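Cahier d'atelier – 1er octobre 2018

Grande journée pour le coin eau ! Nivaldo a récupéré la fontaine chez Stamo ce matin et on l'a montée à deux en moins d'une heure, débit du robinet froid compris : 90 secondes pour remplir le pichet gradué. Je m'attendais à pire. Amanuel voulait la mettre près des établis – refusé, trop de poussière de ponçage.
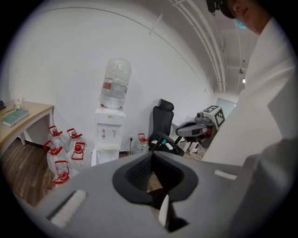 Le stock, maintenant. Dimley livre par tournée et il faut tenir entre deux passages, donc je note chaque changement de bonbonne sur la fiche Flernar (référence 944). Les bidons transparents à bouchon rouge restent par terre, presque tous à gauche de la fontaine : on les attrape par la poignée rouge sans se pencher trop loin, c'est super pratique. Le robinet marqué de rouge, on n'y touche pas avant d'avoir relu la notice avec Nivaldo.

À faire : nettoyer le bac d'égouttage, demander à Gashaw un prix pour 100 gobelets réutilisables, refaire la mesure de débit en décembre quand l'atelier sera plus froid. Hâte de comparer !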